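Flandton Community Kitchen: Frequently Asked Questions

Last updated 11 October 2026

Hiring the kitchen

Who can hire the kitchen?
Anyone over 18 living or working in Flandton or Grilby. Most of our hirers are small food businesses, cookery tutors and families catering for a party. You do not need to be a registered business to book for private use.

How long is a session?
Sessions last four hours, including setting up and clearing away. You can book two sessions back to back if the kitchen is free. Please do not arrive early, as the hirer before you is entitled to their full time.

How do I pay?
By card when you book. We do not take cash or cheques. A deposit is added to your first booking and stays on your account until you close it.

What about cancellations?
Tell us at least seven days ahead and we refund the full fee. With less notice we keep half. If you do not turn up, the whole fee is kept.

Food and storage

Can I leave ingredients between sessions?
Dry goods and sealed bottles can stay in a locker if you rent one. Fresh food, such as root ginger, must go home with you or be put in a labelled box in the shared fridge for up to two days. Sauces that have been opened count as fresh food. 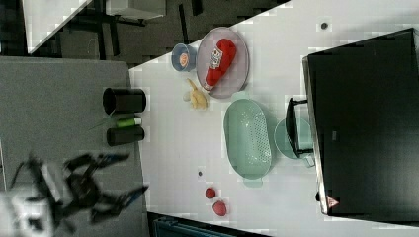

Equipment and crockery

What is included in the fee?
Use of both ovens, the six-ring hob, the sinks, the worktops, and the pans and crockery in the open cupboards. The Hirose stand mixer is kept locked away and costs extra. Ask for it when you book.

Can I bring my own appliances?
Yes, if they have been safety tested in the past year and carry a sticker to show it. Deep fat fryers and gas burners are not allowed.

Is there enough crockery for a large party?
We have 223 dinner plates and nearly 300 side plates. Bowls come in mixed sizes and colours and do not match. If you need a full matching set, hire one from outside and have it delivered during your session.

What if I break something?
Write it in the book by the door. Odd plates and bowls are not charged for. Damage to ovens, fridges or the mixer comes out of your deposit.

Do I have to wash up?
Yes. Everything goes back clean and dry. The dishwasher takes three minutes a cycle once it has warmed up, and it needs to be drained before you leave.

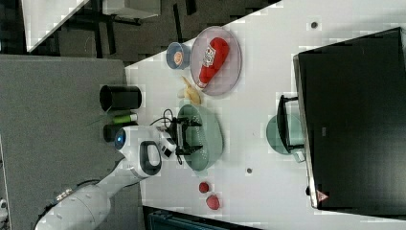 Where do I put food waste?
Use the brown caddy under the left-hand sink. It takes peelings, fruit skins, bones, tea bags and plate scrapings. Cooking oil goes in the drum in the yard, once it has cooled.

Getting here

Where are you?
The kitchen is at 319 Gekaron Road, Flandton. The entrance is at the side of the building, next to the cycle racks.

Is there parking?
There are 2 loading bays in the yard, with a limit of 20 minutes. After unloading, please move your car to the public car park opposite.

Is the kitchen step-free?
The side door, the main kitchen and the toilet are all on one level. One worktop can be lowered for use from a chair.

Are you open over the holidays?
We close for the last week of December. Bookings for the rest of that month fill up early.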